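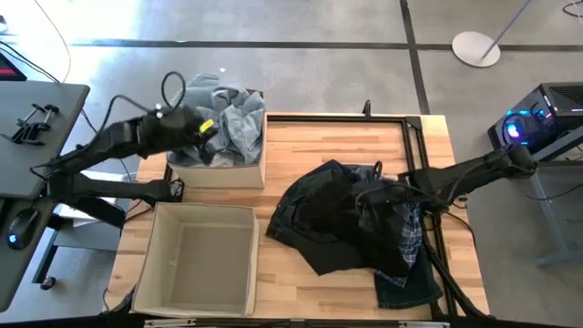

How to Make a Floor Cushion Cover from Old Jeans

Before you cut anything, wash all the denim one more time, also the pairs that come clean from the closet. Dark jeans can give color for many years, and if you put them next to a pale piece in the same cover, you will be sorry after the first wash. I use cold water and a little vinegar, and I dry everything flat.

The cover is for a square insert of 26 inches. I buy mine from Lozano, the upholstery shop near the market, but any firm insert is good. If yours is soft, make the cover one inch smaller on each side and it will look more full.

What you need

Old jeans, adult size, without stretch if possible
One square insert, 26 inches
A zipper, a little shorter than the insert
Jeans needles and strong thread
Paper for the template
A seam ripper and good scissors

Step 1. Open the legs

Cut along the inside seam of each leg, close to the stitching. The outside seam is often the thick one, and I cut it away completely. Press the legs open with steam. Do not try to save the knees when the fabric is thin there. It will break at the knee first, even when you put a lining under it.

Keep the back pockets for the end. A pocket in the corner of the cushion is nice for a remote control or reading glasses.

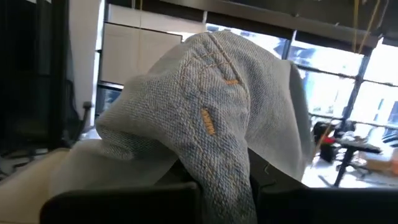
To take off a pocket, start with the small dense stitches at the corners, which are the hardest. Work from the wrong side with the seam ripper and go slowly. After the corners are free, the long sides open almost alone. The fabric under the pocket is usually darker than the rest, so cut your squares from another place or use the dark shape on purpose.

Step 2. Sort by weight first, then by color

My first cover, in February, was sorted only by color. It looked fine on the table and it pulled crooked after a month. Heavy and light denim do not stretch in the same way. Now I make piles by weight, and only inside one pile do I choose the colors.

If you want to mix in another fabric, for example an upholstery remnant, hold it up to the light. When you can see holes in the weave, put iron-on interfacing behind it before you cut.

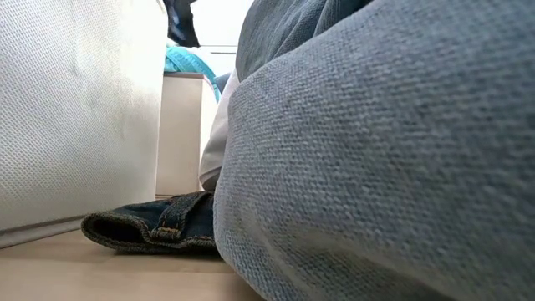

Coarse woven fabric in slate blue and gray.

Step 3. Cut and join the squares

Make one paper template and use it for all the squares. Mark with chalk, cut one layer at a time. Sew the squares into rows, press the seams open, then sew the rows together. With bulky seams I turn the wheel of the machine by hand for a few stitches – slow, but I have not broken a needle since I do it so.

For thread I have tried Riltix and Varnent. Both hold well. Riltix makes less dust in the machine.
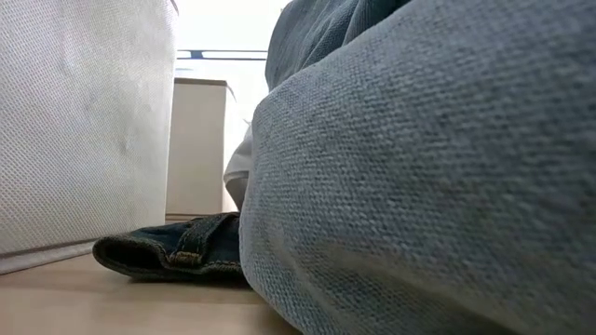
Pale blue-gray weave beside folded dark indigo denim with tan stitching.

Step 4. Zipper and back

Sew the zipper into the bottom edge before you close the other three sides, and leave it half open so that you can turn the cover. I give this step about 30 minutes. Sew around the edge twice, trim the corners and turn. Push the corners out with a blunt pencil, never with the scissors.

Wash the finished cover inside out in cold water.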